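Subject: Re: [graltesley-health] Flu numbers, week 3

On January 26, 2024, the Escobar clinic desk wrote:

> Our count for the week is 121 positive flu tests, down from December.
> Covid is flat. Do we still want the Saturday vaccine hours at Tinow,
> or should we drop them? Only 15 people came last time.

Please keep them! Fifteen is a slow Saturday, but the one before brought in 20, and several were first-timers who can't get off work during the week. That's who we set those hours up for.

And what a good number, 121! With Stanlow's sheet added in, we're at **851** vaccines given since the fall, flu and Covid together (I went through it twice because I didn't believe it). Thank you to everybody who sat at a sign-in table in a cold hallway.

Things still open:

- Stanlow is low on kids' doses. Tinow has extra, so please talk to each other before ordering.
- Masks are still required in both waiting rooms. New door signs are printed and at the Escobar front desk.
- RSV: send me your counts even if they're zero. I'd love to have all the sites on one page next time.
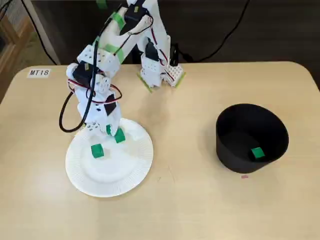

*Robotic arm over a paper plate.*

I'll have the spring schedule out as soon as Graltesley confirms the hall. If you can take a shift, reply to me and not the whole list, my inbox can handle it!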